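Keeping a Side Table Useful (and Still Nice to Look At)

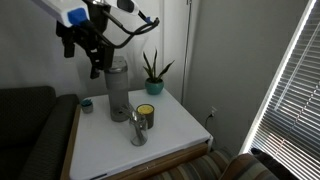 The corner table, with the snake plant at the back by the wall and the jars and canisters toward the front.

I have a soft spot for the little table that sits between two seats. It gets the coffee, the mail, the reading glasses, the remote, somebody's half-eaten toast, and then one evening you go to set down a cup and there's no place left to put it. My friend Nokuthula Mabuza used to clear hers by sweeping everything into a drawer, and I did the same for years, until the drawer wouldn't open.

So these are the habits that have stuck with me. Take whatever suits your own corner and leave the rest.

Put the plant at the back. A snake plant is lovely for this because the leaves go up instead of sprawling out over your things, and it will forgive you for forgetting it. Mine gets a drink every 2 weeks or so in summer and a good deal less once the heat comes on. Stick a finger down into the soil first, and if it feels damp, leave it alone for another few days. If your pot has a drainage hole, slip a saucer underneath – I lost a very pretty tabletop to a wet ring before I learned that one.

Use things with lids. Open bowls collect dust and gum wrappers, and I say this as a person who dearly loves a bowl. A jar with a top can hold matches, hair ties, hard candy, or all those buttons that come with new sweaters. I like one tall container, one short one, and something small and round off by itself near the edge. A lid in a cheerful color, yellow or teal, does as much for a plain gray corner as a new pillow would, and costs a lot less.

Clear glass is good for anything thin. Straws, stirrers, a few pencils for the crossword, they all stand up nicely in a small jar, and you can tell at a glance when you're running low. Wash the jar when you think of it. Warm water with a spoonful of white vinegar takes the cloudiness right off, and then let it dry upside down on a dish towel overnight.

White tops need a little patience. I wipe mine with a soft cloth, warm water and one drop of dish soap, then go over it again with plain water and dry it right away. Tea stains come up with a paste of baking soda, rubbed very gently and only after you've tried it on a spot in the back. Keep the wet cloth off any wooden edging, which would much prefer a dry one.

Mind the cords. If your outlet is just above table height, let the cord drop down behind the table and leave a bit of slack in it, so you can pull the table out to vacuum without yanking the plug.

Leave a cup-sized space. Charmaine Khumalo taught me to set my mug down first and arrange everything else afterward, and I've done it that way ever since. My own table is 18 inches across, so that mug takes up more room than you'd think!

I go over the whole thing in April when I do the windows, and again before company comes. Everything comes off, gets a wipe on the bottom, and goes back only if I've used it lately. Last spring I found two library cards and a key we still haven't matched to a lock.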